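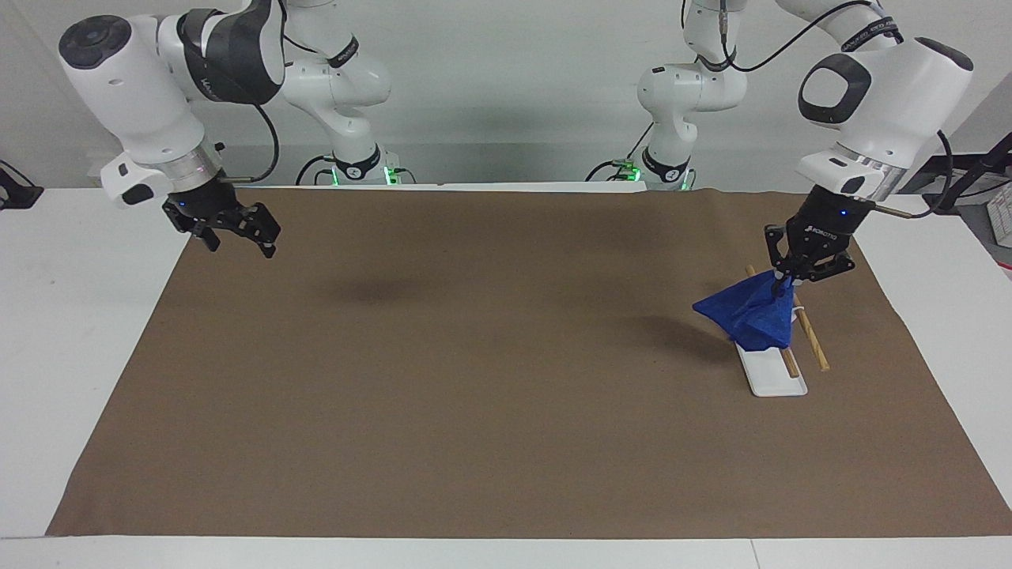
Priteck opens rentals on its two-arm kit, with plenty left unsaid

Priteck began taking orders in April for Widdale, a tabletop kit with a pair of robot arms that it rents to small workshops for $791 a month. The company says the arms can be taught a new handling job in an afternoon.

That claim deserves a hard look. In Priteck's launch material the left arm has a blue cloth pinched in its gripper, over a small white board and a couple of wooden sticks. The right gripper is empty. Cloth is hard for robots, and a good grip on it is worth something. It is also a long way from a shift's work.

Priteck says each job needs 50 practice runs led by a person. It would not say how often the arms fail after that, or who pays for the hours spent teaching them.

"I asked for a failure rate and got a brochure," said Paloma Begay, who runs a sewing shop with five employees and turned down a trial.

Declan Tierney, who handles sales for Priteck, said results "vary by task" and that figures would come later. The rental contract runs 2 years. Setup is billed separately, and Priteck has not published a price for it.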